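Wednesday, late

Well, the kitchen is finally getting somewhere! I started on the cupboards after lunch with the radio on and a big mug of tea, and I told myself I'd do one shelf and stop. You can guess how that went. By four I had everything out on the counters and was sitting on the floor reading the instructions for a slow cooker I gave away last November.

Wayne Cropper came by to borrow the long ladder and stayed for 20 minutes, mostly to tell me I own too many bowls (he has 5 and says that's plenty, but he also eats cereal out of a saucepan). I did listen to him a bit. Two chipped ones went in the trash and a stack went in the box for the thrift store in Kotcombe. The pink one stays, though. I love that smooth matte finish, and it's the one I always reach for when I'm making pancake batter.
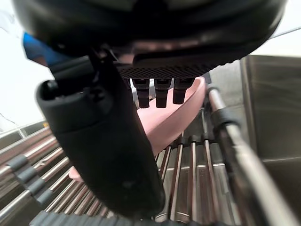
The pink bowl, officially a keeper.

After that I wiped down the shelves and put new liner in, which took three tries to cut straight. I ran out before the last shelf, of course, so that one will have to wait till I'm in Dasley again. The plates are down low now and the baking things are up by the window, and I've already opened the wrong door twice looking for a glass.

Rhodri Parry called around 6 about Saturday. He wants me to bring the potato salad again, the one with too much mustard! I said yes before I remembered that the big serving spoon is somewhere in the thrift store box, under all those bowls, and I taped it shut. Going to dig it out in the morning. My knees are killing me, so it's toast for supper and then bed.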